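Werkik 냉장실용 교체 도어 개스킷 WG-80

읽는 시간 2분

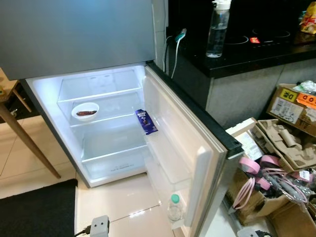 WG-80은 가정용 냉장고의 냉장실 도어에 쓰는 자석 내장형 교체 개스킷이다. 본체는 연질 PVC 압출재이며, 네 모서리는 열융착으로 접합한다. 자석 띠는 본체 안쪽 챔버에 삽입된 상태로 출고된다. 적용 대상은 홈 끼움 방식의 도어이고, 접착식이나 나사 고정식 도어에는 맞지 않는다. 냉동실이 위, 냉장실이 아래에 있는 사진과 같은 2도어형에서는 아래쪽 도어용 규격만 주문하면 된다. 상부 냉동실용은 단면이 달라 Trosico 계열 부품으로 별도 취급한다.

규격
재질: 연질 PVC, 페라이트 자석 띠
색상: 백색, 회색
홈 폭: 8mm
최대 변 길이: 2000mm
주문 단위: 1조(네 변 접합 완료품)

치수 측정
도어를 연 상태에서 기존 개스킷의 바깥쪽 끝에서 끝까지 가로와 세로를 잰다. 홈 중심 간 거리로 주문할 경우 주문서 비고란에 '홈 기준'이라고 적는다. 표기가 없으면 외곽 치수로 제작한다. 한 변이 800mm를 넘는 제품은 접지 않고 평포장으로 발송하므로 배송비가 추가된다.

장착
기존 개스킷은 아래쪽 모서리부터 당겨 뺀다. 홈에 남은 이물질은 중성세제를 묻힌 천으로 닦고 완전히 말린다. 새 제품은 네 모서리를 먼저 끼운 뒤 변의 중앙에서 양쪽으로 눌러 고정한다. 포장 과정에서 눌린 자국은 헤어드라이어의 약한 바람으로 편다. 열원을 한곳에 오래 대면 챔버가 변형된다. 장착 후 얇은 종이를 도어에 물려 당겨 보고, 저항 없이 빠지는 구간은 다시 누른다. 같은 구간에서 계속 빠지면 힌지 처짐을 점검한다.

관리
알코올, 염소계 표백제, 시너는 사용하지 않는다. 접힘부에 낀 음식물 찌꺼기는 부드러운 솔로 제거한다.

교환 및 호환
주문 제작품이므로 치수 오기로 인한 교환은 되지 않는다. 구형 Bronia 개스킷은 홈 폭이 같으나 자석 극성 배열이 다르므로 한 도어에 섞어 쓰지 않는다. 단면도는 부품 자료실의 WG 항목에 있다.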